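She Cleared Out Her Desk and Went Home to Run the Town Paper
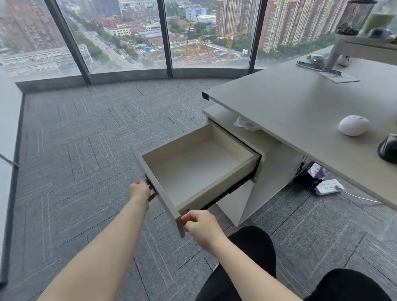 An open desk drawer with nothing in it.

Second cup of coffee, phone face down, a dog barking somewhere behind her. The new owner of the Hamiddale weekly has maybe an hour before the pages go to the printer and she says so twice.

So we talk fast.

She spent most of her working life in insurance, the last stretch in an office in Stakside, reviewing claims for flooded basements. Good pay. Decent people. "I could tell you anything you want about sump pumps," she says. "I still can. Nobody asks."

The paper came up for sale in January. The old owners had been running it out of their dining room and wanted to stop. She'd grown up reading it, mostly the school lunch menus and the police log, and she had some money put by. She called on her lunch break.

"I asked what they wanted for it and there was this long pause. I think they were hoping I'd say a number first. I didn't."

She won't say what she paid. Less than a new truck, more than a used one.

What she got was a subscriber list, two filing cabinets of back issues, a postal permit, and 3,849 readers on paper. Paper being the problem. When she went through the list, roughly 200 of the names had moved or died and were still being mailed a copy each week. "There was a man on there who was at my parents wedding. He's been gone for years. His paper was going to a vacant lot."

Her first issue was a mess. The obituaries ran under the wrong heading and the hardware store ad came out sideways. She heard about both at the gas station before breakfast.

"People were nice about the ad. They were not nice about the obituaries, and they were right. I drove around and said sorry in person. I ate a lot of pie that week."

What does she cover? Water board. School board. The road out to Prorneck, which has been closed at the low bridge for longer then anyone wants to talk about. High school wrestling, a lot of wrestling. She tried a recipe column and got more mail on that than on the water rates.

She goes to every public meeting herself, including the dull ones. Especially those. At one of them, 30 minutes went by on the question of who should mow around the cemetery sign. She wrote it up straight and it was the most read thing that month.

"They want to know who said what. That's it. They don't want my opinion about the mowing."

Does she have one?

"Yes. The county should mow it."

Money is tight. Ads cover the printing, subscriptions cover the postage, and whatever's left covers her, some months. She does a little claims work on the side from the kitchen table. A grocery in Kun just signed up for a half page through the summer, which she brings up three times in our conversation.

I ask about the website. She makes a face. There is one, it has the weather on it. She'll get to it after the wrestling season, or after the bridge opens, whichever.

Would she go back to the office?

She thinks about that one. "I miss the heat working. I miss somebody else fixing the printer." The dog is barking again and she gets up to let it in, still talking, something about a zoning notice that came in late and has to fit on page four.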